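The tea is poured before I have my coat off. Margit Hegedűs has been up since five, and by the time I find her in the back room at Romden she has tasted 17 oolongs and wants to tell me about every one of them.

"Smell this," she says, and pushes a warm lid under my nose. "Now wait. Now smell it again! The first time you get flowers. The second time it's more like toast, or the crust on a milk pudding. Same lid!"

She came to tea sideways. For years she kept the books for a furniture importer, drinking whatever was in the office kitchen, until a colleague named Vilmos Tóth came back from vacation with a small tin of rolled leaves and no idea how to brew them. They used far too much and left it far too long. "It was awful," she says, laughing. "Bitter like aspirin. But under the bitter there was something like peaches, and I couldn't leave it alone. I went home and read until two in the morning."

That was 813 notebook entries ago. The notebooks are numbered, and she will happily pull one down and read you what she thought of a green tea on a rainy Wednesday. Early entries are short ("grassy, nice"). Later ones run on for a page and argue with themselves.

Her classes fill up fast, and I can see why. She is wonderful company, and she doesn't mind what you drink from. Porcelain is lovely, she says, and she owns plenty of it, but most people have their tea at a desk or on a train - and that tea deserves to be good too.
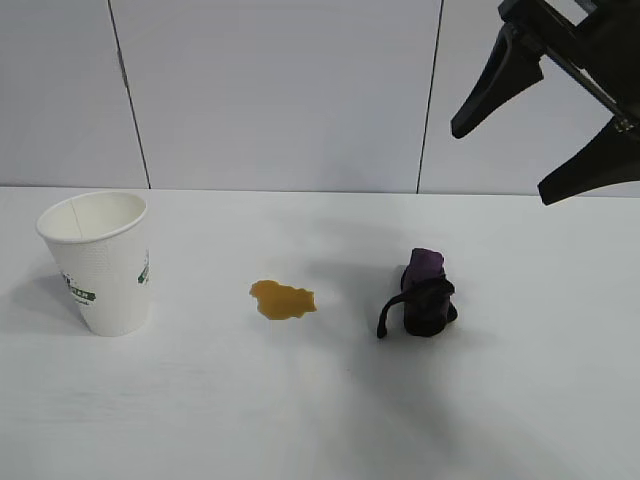
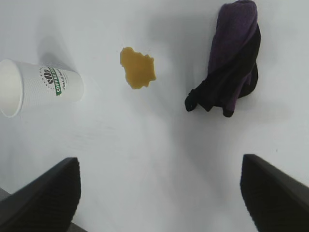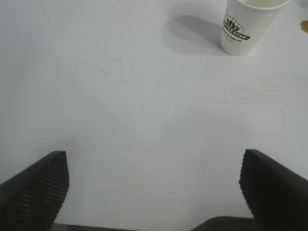

Paper cups on a white tabletop.

"People are scared of getting it wrong," she goes on. "They think there's a ceremony and they'll be told off. So the first thing I do is have everybody make a bad cup on purpose. Boiling water on a delicate green tea, ten minutes, drink it. Then we make it again with cooler water, two minutes, and you should hear the room!"

What about equipment? She waves that away. A kettle, a strainer, something to pour into. She does like a scale, though she got by with a teaspoon for a long time. Water matters more. At home in Tokent it comes out of the tap so hard that her black teas grew a skin on top, and it took her a whole winter of filters and bottled water to find a mix she liked.

I ask for a favorite and get four. There is a smoky black tea she drinks when it snows, a roasted oolong for after dinner, a white tea that she swears tastes of melon rind. The fourth is a plain breakfast blend from the grocery store, with milk. "Two sugars when I'm tired. I'm not embarrassed at all."

In February she starts a new evening course with Jolán Bodnár, a baker, matching teas with things made of butter. They have been testing for weeks. Shortbread was easy. Poppy seed roll was hard, until they tried it with a dark, earthy tea that Jolán had refused to touch the first time around.

"She said it smelled like a cellar," Margit says, already filling the kettle again. "And it does! But take a bite of the roll first, then drink. Go on, there's a piece left."

I did as I was told, and then I had another cup.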